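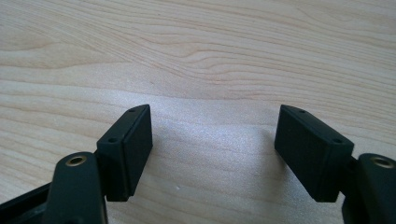 4. Safe working rules for the hand-held gripper

These rules apply to everyone who picks up a Sotent hand-held gripper, whether for a full recording session or a short trial at the bench. Most of the faults reported to us start in the first few minutes, when the jaws are opened and closed before anyone has looked at them. Each finger carries a black pad with two small screw holes along its top edge, and the arm beside it has a brass-coloured threaded insert. Look at these parts on both sides, with the jaws wide open over a bare patch of table, before the tool is used on any object. Section 3 covers fitting the pads. Section 5 covers storage and charging.

4.1 Who may use the gripper

The gripper may be used by anyone who has read this section and has been shown the tool by a trained operator. Trained operators are listed on the sheet kept with each unit. A new user works alongside a trained operator for the first 6 sessions. After that the operator signs the sheet and the user may work alone.

Users under 18 may not work alone at any stage.

Note: Being trained on the Norkero arm does not count as training on the hand-held gripper. The fingers are similar but the arm has its own stop circuit and its own rules, which are in a separate manual.

4.2 Preparing the work surface

1. Clear the table. Remove cups, loose paper, cables and anything else that is not part of the task.

2. Wipe the table with a dry cloth. If it is marked or sticky, use a damp cloth and let it dry fully.

3. Check the table for wobble by pressing on each corner. A table that rocks must be levelled or changed.

4. Leave a clear strip at least 300 mm wide along the edge where the user stands or sits.

5. Check the light. Reflections on a pale table top are acceptable if the user can still see both pads clearly. If the glare hides the pads or the object, move the lamp or lower the blind. Do not cover the table with a cloth, as it can be drawn into the jaws.

6. Set out only the objects on the task sheet. Place them beyond the working area and bring them in as the task calls for them.

Caution: Do not work on glass table tops. A dropped gripper can crack the glass.

4.3 Checks before use

Carry out these checks at the start of each session and again after any break in which the tool has been left unattended.

1. Hold the gripper by its handle with the trigger released. Keep your other hand away from the fingers.

2. Look at the gripping face of each pad. It should be flat and clean, with no chips, splits or lifted corners.

3. Look at the screw holes on the top of each pad. A screw head must never stand proud of the pad. If one does, stop and refer to 3.4.

4. Look at the threaded insert in each arm. The metal ring should sit square in the plastic. A tilted insert, or one that turns when touched with a fingertip, means the arm must be replaced.

5. Squeeze the trigger slowly until the pads meet. They should close evenly. Release it slowly and check that they open again without catching.

6. Repeat the squeeze and release 4 times. Listen for clicking or scraping.

7. Hold the open gripper just above the table and look at the lower ends of the pads. One should not hang noticeably lower than the other.

If any check fails, the gripper is out of use. Fit a red tag to the handle, write the fault on it and put the unit on the repair shelf. Do not leave a faulty unit on the table with the tag beside it.
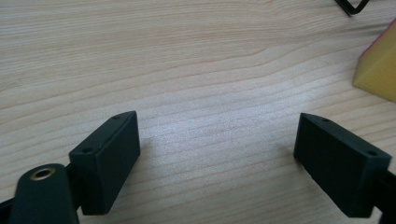 Figure 4-1. Fingers spread wide with nothing held between them. The yellow block is to the right, outside the open jaws.

4.4 Working with the gripper

1. Start every task with the jaws open and empty.

2. Bring the gripper to the object. Do not push the object into the jaws with your free hand.

3. Lower the pads on either side of the object. Stop before they press on the table. Dragging the pads wears their lower edges and marks the table.

4. Close the trigger until the object is held, then stop squeezing. Soft items such as foam need very little force, and a block that has been crushed flat may not recover its shape in time for the next task.

5. Lift straight up before moving sideways.

6. Lower the object until it touches the table, then open the jaws fully before drawing the gripper away.

7. Return to the open, empty position before the next object.

The heaviest object allowed is 200 g. This limit includes anything inside a container, so weigh a filled cup or box as it will be lifted. The limit does not change when two users work at one table.

Warning: Never pass an object from the gripper to a person's hand. Put it down on the table, open the jaws and move the gripper clear. The other person may then pick the object up.

Note: If an object slips, let it fall. Do not grab for it with the free hand while the trigger is squeezed.

4.5 Things that must not be picked up

The following may not be used as task objects, even when they are under the weight limit:

- knives, scissors, needles and anything else with a sharp edge or point
- glass or thin china
- batteries, or devices with a battery that can be reached from outside
- open containers of liquid
- anything hotter than can be held comfortably in a bare hand
- live animals and growing plants

Requests to add an object that is not on the approved list go to Shiuli Paul. Send the weight, the size and a short account of how the object will be used. Please allow time for it to be tried at the bench before you plan a session around it. The approved list was last changed in April, when wet sponges were taken off it. Dry foam blocks are still allowed.

4.6 Two users at one table

Two users may share a table if each has a separate working area. Mark the line between the two areas with low-tack tape before the session begins. Neither user reaches over the line while the other has the trigger squeezed.

If the task needs both grippers on the same object, one user leads. The leader says "close", "lift", "down" and "open" out loud, and the other user follows. Anyone in the room may say "stop". When this is heard, both users keep still, lower the object if they can do so safely, and open the jaws.

Imtiaz Siriwardena has written a short practice routine for shared lifts. It is kept in the folder with the task sheets and should be run through by any pair who have not worked together before.

4.7 Breaks and fatigue

Squeezing a trigger for long periods tires the hand and wrist. Change hands when the task allows it. If the task sheet asks for one hand only, take the breaks shown on the sheet even if you feel able to go on.

Stop at once if you notice numbness, tingling or pain. Tell the trained operator and record it in the session log. Jucélia Amaral reads the log each afternoon and will arrange a different task where one is needed. You do not have to give medical details.

When you put the gripper down during a break, lay it on its side on the rest, with the jaws open and pointing away from the table edge. Do not stand it on its pads.

4.8 Ending a session

1. Put down any object and open the jaws.

2. Repeat checks 2 to 4 from 4.3. Damage found now must be tagged in the same way as damage found at the start.

3. Wipe the pads with a dry, lint-free cloth. Do not use solvent. Alcohol wipes leave a haze on the gripping face and may loosen the outer plate.

4. Return all objects to their tray and compare them with the task sheet.

5. Fill in the session log: unit number, start time, finish time, objects used, any drops and any faults.

6. Put the gripper in its case and return it to the shelf.

A drop is any fall of the gripper itself, from any height, onto any surface. A dropped gripper goes to the repair shelf even if it looks sound. The arms can crack beneath the inserts where the damage is hard to see, and a cracked arm usually fails under load some days later.

4.9 Repairs and changes

Users may clean the gripper and fit a tag. All other work is done by the Zarkotier service bench. In particular, users must not:

- tighten or remove the pad screws
- glue a loose insert
- add tape, rubber or sandpaper to the gripping faces
- fit pads from another model, including the Roy pads, which have the same hole spacing but are thicker

Pads that have been changed in any way give different results from standard pads, and sessions recorded with them have to be thrown away. If a task cannot be done with the standard pads, say so in the log and leave the task out.

Questions about this section should be sent to Malsha Sivakumar. Faults and tagged units go to Malsha Bhattacharjee at the service bench. Please use full names on the tag.

Continue to Section 5, Storage and charging.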